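Stindelo Film Boards > Science Fiction > Kettunen (spoilers!)

Kettunen – did the ending work for you?

saltlick_jo
Saw this Thursday night and I've been chewing on it ever since. Quick setup for anyone who skipped it: a lone engineer gets left at the Trekeck relay station, the supply ship is 67 days out, and the station's air plant is dying. So it's a survival movie, and for most of it I was completely in. I loved the slow stuff, her patching hoses and talking to herself and rationing the last of the coffee (I would not have lasted a week).
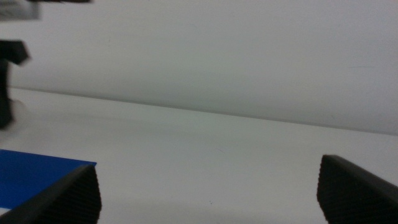

Then we get to the last 20 minutes and she gives up the air plant to save the signal beacon. My husband thought it was brave. I thought it was the script needing a big finish. Which is it?

duskmoth
Brave! She spends the entire movie being told the beacon matters more than she does, and then she picks it on her own terms. Go back to the scene where she plays the old message from the first crew. It's all set up right there.

grumblecake7
Nope. She's an engineer. She had 3 spare filters in the locker, we saw her put them there, and the movie just forgets about them. I can take a sad ending but I can't take a dumb one.

duskmoth
She used the filters in the flood sequence, grumblecake. One after the other. It goes by fast.

grumblecake7
She used two. I'm watching it again this weekend and I will report back.

saltlick_jo
Okay, I missed the filters completely, so now I have to see it again too. I think my problem is more the tone. The whole movie is so patient and then suddenly there's a choir on the soundtrack and everything is slow motion. I wanted it to stay small – her and the hum of the machines and that awful green light.

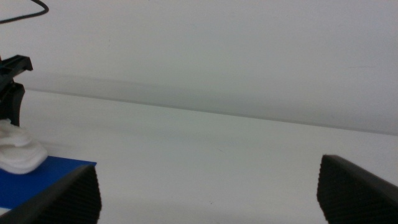 And I'd have cut the flashbacks to the beach. Every one of them pulled me out. We know she misses home, she's eating paste out of a tube.

ottoman_umpire
Has anyone here read the book? It's by the same writer who did Duken and it ends very differently. No choir, obviously. The beacon fails, she fixes the air plant, and the last chapter is her waiting. You never find out if the ship comes. I threw it across the room when I was done and then bought a copy for my sister.

grumblecake7
See, that I would have liked.

duskmoth
I read it and found the waiting chapter a slog, sorry. The movie needed her to make a choice and it gave her one. Also the beach scenes are the only time we see her laugh, so I'm keeping those.

ottoman_umpire
Slog?? It's 7 pages!

saltlick_jo
Adding the book to my list. Can we at least agree the opening is great? The long shot of the station with just the number 2407 on the hull and no music at all. I had goosebumps and I hadn't even opened my popcorn.

grumblecake7
Opening is great, yes. Sound mix in my theater was mud, though, so I may have missed half of what she was muttering.

duskmoth
Mine had captions on and it helped a lot. She's muttering the repair manual. Later on she starts getting it wrong, and that got me more than the ending did.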